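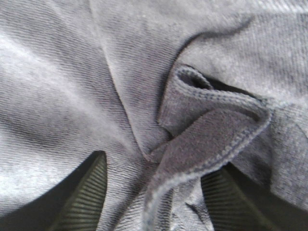

Forum > Household > Laundry and Clothes Care

Fabric softener: does it do anything?

Monday, June 4, 2018

fekel_road
My mother-in-law swears by softener and says my jerseys feel like cardboard without it. I've bought one bottle in my life and couldn't tell the difference. Is there any proof it does more than make things smell of a chemist's shop?

B.Ezeani
It coats the fibres. Whether you want your clothes coated is another matter. Don't use it on towels, they stop drying you.

rakorska
Sorry, but I've used it on towels since I was a student and they dry me fine. People repeat that one all over the place and I've yet to meet anybody who tested it.

B.Ezeani
I did test it, as it happens. Two hand towels from the same pack, one with, one without, all through March. The softened one pushed water round the worktop. Try it yourself.

rakorska
Two towels isn't much of a test. Did you know which was which?

B.Ezeani
Yes, they were my towels.

rakorska
Well then.

Guilan X
Knits are where I'd keep it, if anywhere. Thin jersey and sweatshirts. Mine go stiff on the line in this hard water and half a cap helps. The bottle says a full cap, but they would, they're selling the stuff.

vollon4
White vinegar in the drawer. Cheaper, no smell once it's dry.

fekel_road
I keep reading about vinegar and I don't trust that either. Doesn't it get at the rubber seals?

vollon4
Never had a problem in 4 years.

Eyvindur B
My repair man said the opposite, that he's changed seals for vinegar people. Mind you, he also tried to sell me a descaler, so make of that what you like. I use less powder and an extra rinse. Most stiff washing is soap left in it.

fekel_road
Less powder costs me nothing, so I'll start there. Not telling the mother-in-law yet.

Guilan X
Shake them out before you hang them as well.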